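Skirnwood Guest House – Set-up Guide
Section 4: Drinks Table, Lirnport Room

Read sections 1 to 3 first. Linen closet key is in section 2. Same table every time, the corner one.

4.1 Before you start

You need:
Tablecloth, the flowered one (shelf 2)
Cups, the mixed colored set
Desk fan, green
Jar
Damp cloth, dry towel
Tray

Allow enough time for the cloth to air if it came straight from the wash. Plinden Laundry folds it small and the creases take a while to drop out.

4.2 Table and cloth

1. Push table into the corner. Leave a hand's width to the wall on both sides.
2. Wipe the top. Dry it.
3. Check for wobble. Press on each corner in turn. If it rocks, felt pads are in the drawer marked 157.
4. Lay the cloth printed side up. Check the back edge before you smooth it, much easier then.
5. Smooth from the middle out. Hands only, no iron on the table.
6. Let the sides hang. Don't tuck.

Note: the pattern has no top or bottom. Any way round is fine as long as the overhang is even.

CAUTION: No hot pots straight on the cloth. Use the tray.

4.3 Fan and jar

1. Fan goes at the back left. Base flat on the cloth, not half on a fold.
2. Turn the face forward, a little to the left. Blows across the room that way and not over the cups.
3. Run the cord down behind the table. Never across the front.
4. Jar goes near the back too. Lid on if it's filled.

CAUTION: Unplug the fan before moving it or wiping the grille. Keep drinks to the front.

Note: from June on the fan stays out all day. Rest of the year put it back in the closet after breakfast.

4.4 Cups – laying out and checking

Cups come out of the box in any old order. Do not stand them up yet. Lay them down on the cloth first, near the middle, so you can look at the rims and inside each one. They don't have to line up.
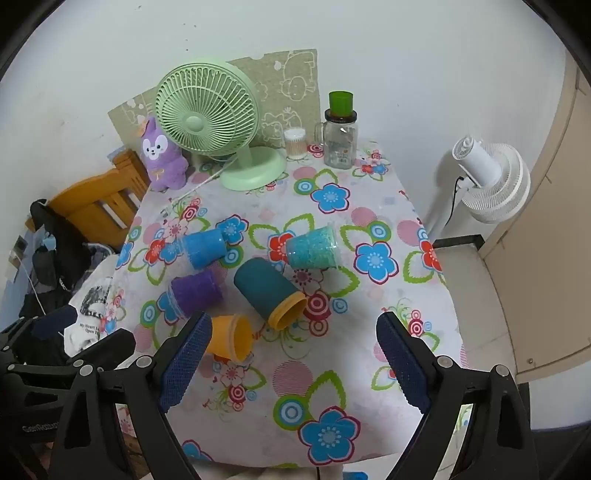

Fig. 4-1. Cups on their sides for checking, fan at back left.

1. Pick up one cup at a time. Look in, then run a finger round the rim.
2. Chips or cracks – out. Put it in the box marked 612, not in the trash. Okafor Supply wants the damaged ones back when we reorder.
3. Sticky or dusty – wash by hand, warm water, bit of soap. Rinse well.
4. Check the turquoise one closely. The surface is mottled so marks are easy to miss. Tilt it to the light.
5. The big dark teal one is longer than the rest. Wipe right down to the bottom, a bottle brush helps if your hand wont fit.
6. Put each cup back on its side untill the whole set is done.

Note: colors don't need to match. Guests pick one and keep it for their stay, so a different color each is better.

4.5 Cups – standing up

1. Stand the teal one first, toward the back but clear of the fan.
2. Others in front of it, openings up. Leave room for fingers between them.
3. Nothing closer than a hand's width to the table edge.
4. Overnight, turn them upside down on the tray. Dry ones only.

CAUTION: If a window is open and it's breezy, leave the light cups on the tray. They tip and roll.

4.6 Quick fixes

Cups keep falling over – cloth is wrinkled under them. Lift, smooth, try again.
Fan rattles – base is sitting on a seam or fold. Move it over.
Cloth slides – table top still damp. Cloth off, dry the top, back to 4.2 step 4.
Stain on cloth – dab with cold water, don't rub. Swap the cloth if it shows.
Spare cups – order code 914, ask at the front desk.

4.7 Clearing away

Cups first, then jar, then fan, cloth last. Shake the cloth outside. Used cloths go in the Plinden bag, clean ones back on shelf 2.

Continue with Section 5, Breakfast Trays.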